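Darmont tea timer: four months in

I bought the Darmont in a fit of self-improvement. My tea had been coming out the colour of a wet fence, and a friend's kitchen scales were not going to fix it. What I wanted was something that would shout at me after the right number of minutes and then shut up.

It does the first part very well. You turn the dial, it ticks, and at the end it rings with the conviction of a school fire drill. The shutting up is less certain. You have to press the top twice, and the second press is a matter of faith.

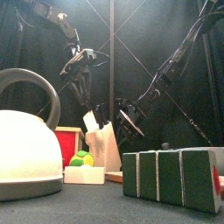

Gulyás

9th July

The dial is marked in half minutes, though past 4 they crowd together and you are mostly guessing. I drink mine strong, so I guess a lot. Against my phone it ran 11 seconds slow over a full brew, and I can't claim to taste the difference.

It has a magnet on the back which holds to the fridge until somebody closes the fridge. I now keep it on the shelf next to the Wamari, my previous timer, which was cheaper and quieter and which I dropped in the sink last September.

The leaflet runs to several languages and is mainly concerned that I should not eat it. Fair enough - I haven't.

Would I buy another? Probably, if this one went in the sink. Three stars, and a fourth on mornings when the second press works.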